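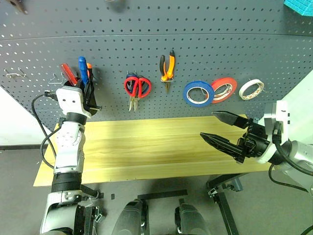

## Operators wanted - pegboard and bench tasks, starting February

Dinoleck is looking for people to drive a two-arm robot through small workshop jobs. Hang up a tool, take down a tool, put the tape back on its hook. You do it with the arms, we record it, the recordings go into training. That's the job. No degree needed, no robot experience needed, patience very much needed.

Paid, part time, on site. Apply by December 31, 2018. Details below, please read all of it before writing, we get a lot of emails asking things that are already on this page.

## What we're collecting

The project is called Ruvix. The goal is a system that can keep a tool wall in order: find the thing, pick it up, put it where it belongs. It learns from examples done by people, so we need a lot of examples, and from different people. Two operators who always grab the screwdrivers the same way are not much use to us. Do it your way, as long as it's safe and the item ends up in the right spot.

Tasks in the first round:

- moving the tool holder (with the screwdrivers in it) from the pegboard hooks to the board and back
- scissors off the hook, onto the wood, back on the hook
- same with the pliers
- tape rolls: take one off, swap two, put them back in a given color order
- handovers between the left hand and the right gripper
- "messy start" runs, where we leave things lying about and you sort it out

The left side has a hand with fingers, the right side has a black two-finger gripper. They behave very differently. Most people find the gripper easy by lunch and the hand takes a couple of days. Don't worry if your first runs are ugly, we keep a good part of the ugly ones too (see Failed runs).

We need 251 accepted runs per operator for the first round. Some people get there fast and some don't, both fine, you're paid by the hour and not by the run.

## A session

One session is some 45 minutes of driving, then a break. Two or three sessions in a day, never more. Arms get tired, eyes get tired, and the data gets noticeably worse.

Goes like this:

1. Sign in, check the task card for the day.
2. Set the bench to the start layout on the card. Tools on the hooks listed, nothing else on the wood.
3. Walk around the stand once. Cables clear of the joints, floor clear.
4. Put on the controllers, run the warm-up moves.
5. Record. One task per recording. Start from the rest pose, end in the rest pose.
6. Mark the run: good, failed, or bad recording.
7. Reset the bench. Change the layout a little if the card says so.
8. Repeat till the timer goes.

Resetting is half the work, we're telling you now. If you hate putting the same scissors back on the same hook, this is the wrong job.

## Failed runs

Please do not delete them. A drop, a missed hook, a roll of tape that swings round and comes off - we want those, marked as failed, with a few words on what went wrong. "dropped pliers, gripped too low" is perfect. Three words is plenty.

What we don't want is a run where you gave up halfway and finished the job with your own hands. That's a bad recording, mark it and start over. Same if somebody walks through, or the bench gets bumped.

Also, recoveries are great. If you miss the hook and then get it on the second try, carry on and mark it good. The system has to learn how to fix its own mistakes and it can only get that from people fixing theirs.

## Who we're looking for

We have 12 places. We'd like a mix - people who have never held a controller, people who play a lot of games, people who work with their hands all day. Left-handers especially welcome, we had hardly any last round.

You should:

- be 18 or over
- be OK standing for a full session (a stool is possible, tell us early so we can set the bench up for it)
- see color well enough to tell the tape rolls apart, glasses and contacts are fine
- be able to come at least twice a week through February
- be comfortable following a task card exactly, even when you can think of a quicker way
- write short clear notes in English

Nice to have, not required:

- any experience with labeling or checking data
- any shop or bench work
- worked with motion controllers before

Please don't apply if you get motion sick from headsets. The live view is in a headset for some of the tasks and we can't swap it for a screen in this round. Sorry.

## Pay and practical stuff

- $25 an hour, training hours included, breaks included
- Paid every two weeks
- Short contract for the round, can be extended if the next one gets approved
- Parking behind the building, bike rack at the side door
- Coffee and tea free, bring your own lunch, there's a fridge

Cancelling: let us know the evening before if you can. If the robot is down when you get here and we can't fix it within the hour, you're paid for the session anyway and you can go home or help with checking runs.

## Where

The Dinoleck workshop in the Alaoui building, ground floor, entrance from the yard. The front door is for the offices upstairs and they won't know who you are. Ring the lower bell.

The room is kept cool for the equipment. Bring a sweater. Closed shoes, hair tied back, no loose sleeves, no lanyards or long necklaces near the arms.

## Safety

You get a half-day safety and driving course before your first recording. Paid. Everybody does it, also people who have driven other robots.

Main rules so you know what you're getting into:

- nobody inside the tape line while the arms are powered
- stop button within reach at all times, and press it whenever you feel like it, no one will complain
- resets only with the arms in hold
- scissors get carried slow and low, no throwing or fast swings with any tool
- if something smells, grinds or clicks, stop and fetch one of us

We've set the speed limits low. You can't turn them up, please don't ask.

## What gets recorded

Arm and hand positions, gripper opening, the views from the robot's cameras, and your notes. The cameras look at the bench and the pegboard. No sound. Your own hands or sleeves can end up in a clip during resets, those parts get trimmed before the clips are used.

Your name is not stored with the runs, you get an operator number. We do keep track of which number did which run so we can balance the set. You sign a consent form on the first day and you can have a copy to take home and read before that, just ask for it in your email.

The data is used by Dinoleck and by our partner Oster, who do the training side. If we ever want to share it wider we come back to you first.

## Second role: run checker (2 of the 12 places)

Two of the places are for checking instead of driving. You sit with the recordings and go through them:

- does the label match what happened
- does the run start and end in the rest pose
- is the item really on its hook at the end or just leaning there
- is the note readable
- any dropped video

Same pay, hours more flexible, can be done in the afternoon or evenings. You still do the driving course, checkers who have never driven tend to be much too hard on the operators. Say "checker" in your subject line if that's the one you want. You can put both.

## How to apply

Use the contact form on the Dinoleck page and pick "Ruvix operators" from the list. No CV needed. Tell us:

- which days you can do in February, and mornings or afternoons
- left or right handed
- operator, checker, or both
- a few lines on any work or hobby where you had to do the same small thing many times over and do it carefully
- anything we should know about access, standing, eyesight

We answer everyone, usualy within a week, slower over the holidays. If it looks like a match we invite you for a one-hour try-out on the bench (paid too). You'll drive the arms a bit, hang up a roll of tape or two, and ask us whatever you want. We're not scoring you on skill at the try-out, mostly we want to see wether you can stand the resets.

Places get filled as people come in, so earlier is better. If the round is full we keep your details for the next one, unless you tell us not to.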